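Ticket 281: Order confirmation mails arrive twice, sometimes three times
Product: Pirari shop module
Status: Solved, waiting for confirmation

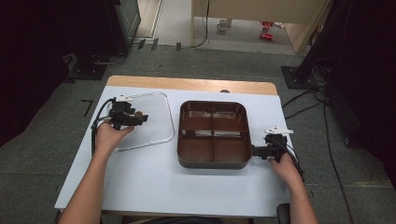
Opened by the shop office in Botville, 6 May 2018

Hello, I write for our small web shop. We sell kitchen and storage goods. After the last update of the module our customers receive the order confirmation two times, and in a few cases three times. The order itself exists only once in the list, and the payment is also taken once. So it is only the mail.

What I have tried already:
Cleared the cache of the shop. No change.
Turned off the newsletter plugin. No change.
Placed a test order with my own address. I got two mails, 30 seconds between them, same order number, same text.

One customer thought she had paid twice and called her bank, so I would be thankful for a quick answer.

Reply from Catríona Buckley, support

Thank you for the clear report. Please look at Settings, Mail, Queue and tell me two values: "Retry after" and "Server timeout". Please also send the last lines of the mail log, without customer addresses.

Reply from the shop office

Retry after is 30. Server timeout is 300. I did not change these by myself, at least not that I remember. The log says "sent" for both mails, but before the first "sent" there is a line "no answer, putting back in queue". I do not understand how it can be both.

Reply from Catríona Buckley

These two lines explain it. Your mail server at Tesport needs 36 seconds to answer. The module waits only 30 and then starts a second try, while the first one is still running -- so both go out. If the answer is very slow, a third one starts too. The update put "Retry after" back to its default.

Please set "Retry after" to 600, save, and restart the queue with the button at the bottom of the page. Saving alone is not enough, the old value stays in memory until the restart.

Reply from the shop office

I changed it and restarted. Three test orders, one mail each. One of them was to a Kaplan mailbox, where I had the triple mail before.

Two questions remain. Will the next update overwrite my value again? And is 36 seconds normal for a mail server? It seems slow to me.

Reply from Catríona Buckley

The fix for the overwriting is planned for September. Until then please check the value after each update. For the slow answer you must ask Tesport, we can not see it from our side. I leave the ticket open until you have had a few real orders.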